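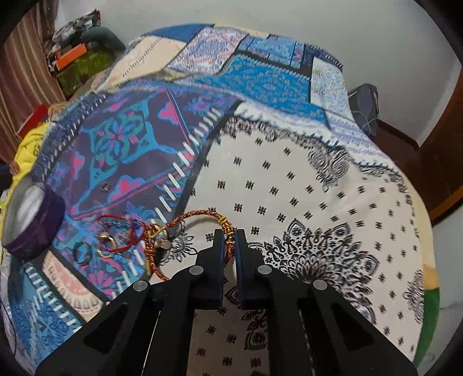 Thursday, June 8, 2023

I am back from Arnus since Sunday evening, and my shoulders still complain when I take a plate from the upper shelf. Before I forget the details, I want to write them down, also for my sister, who thinks to go in September.

I booked the beginners' week in April, when it was still raining at home and I wanted something to look forward to. The place is called Matska. It is a small guesthouse with a kayak school, two streets behind the harbour. I paid 375 euros for six nights, with breakfast and the morning lessons. The wetsuit was included, the dry bag was not, so bring your own if you have one.

The journey is the less nice part. The train goes only to Kozma, and from there you must take bus number 12. On the website it says that the bus leaves in front of the station. It leaves from the other side of the square, next to the pharmacy, and I saw mine going away while I was standing at the wrong stop with my suitcase. The next one came after two hours. I ate a cheese pastry and read half of my book.

For the first two mornings we stayed inside the harbour wall. I had paddled on a lake before, so I thought I would be a little better than the others, but sea water moves under you also when it looks flat. We learned to turn, to stop, and to get back in the boat after falling out. The last one I practised more often than I had planned. Our instructor was very patient and repeated everything in two languages. She told me that I hold the paddle as if somebody wants to steal it.

On Wednesday there was too much wind for the boats. Most of the group slept or played cards, and I walked up the hill behind the town. The sign at the top says 877 metres. The path is well marked until the chapel, then you have to look for the small yellow dots on the stones. I was wearing trainers and it was enough, but on the way down I would have liked proper boots. From the top I could see the whole bay and the white line where the waves break on the outer rocks.

Thursday was the best day. We went out past the wall and along the coast to a beach which has no road, ate our sandwiches there, and came back with the wind behind us. I was so tired that I fell asleep before dinner and missed the grilled fish. They kept a portion for me in the kitchen.

Some small things, if you want to go: the rooms facing the street are noisy because of the bakery van, which comes very early. Ask for the garden side. The supermarket closes at lunchtime. Take more sun cream than you think, mostly for the backs of the hands. The bus back to Kozma does not run on Sunday before ten.

In autumn I will probably go to Stodotdale for a weekend, where there is a river course.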